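Prikari Job Seeker Guide
Section 4: Setting Up Your Profile and Sending Your First Application

Okay, so you have your login and you've clicked the link in the welcome email. Now comes the part I get the most messages about. I set up my own profile on Prikari when I was looking for work in Ondville, and I made pretty much every mistake there is, so let me save you some trouble!

1. Open the Profile tab and type your name exactly as it's written on your ID. Nicknames go in the box under it.

2. Pick your job field. You can choose up to 7, but I'd stick with two or three at first (you can always add more later).

3. Write your summary. The box takes 600 characters and it counts spaces. I write mine in a plain text file first and paste it in when I'm happy with it.

4. Upload your resume as a PDF. Wait for the green check mark before you leave the page.

Note: If your resume has tables in it, the preview may look scrambled. The employer still gets your original file.

5. Add your certificates one at a time. Give each one a clear title, like "Forklift License" or "Teaching Certificate" - the employer sees that title before anything else. 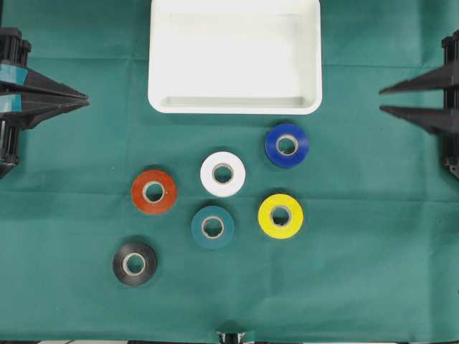 Tape rolls and a white tray on a green cloth.

6. Go to Search and type in a job title and a town. Leave the distance set to 50 miles unless you really can't travel.

7. Open a listing and read the whole thing, right down to the bottom. Shakya Staffing, for one, puts its closing dates under the contact details, and I missed a job I really wanted that way.

8. Click Apply, choose your resume, and add a cover letter if the listing asks for one.

CAUTION: You can't edit an application after you hit Send. You can withdraw it and start over, but only while the listing is still open.

9. Check the Sent folder. Your application should be there with a reference number next to it. Copy that number down somewhere safe.

Note: Listings from Bultus open in a new window and ask you to make a second account. Use the same email address for both - it makes the replies so much easier to find.

If the Send button stays gray, go back to step 4 and look for the check mark. If it's there and the button is still gray, log out and back in. For me, that fixed it every time.

Interview invitations are covered in Section 5.

Filed under: Job Search Help, Applications, Getting Started

Search this guide Go

Contact Us | © Prikari, March 2021 | Back to top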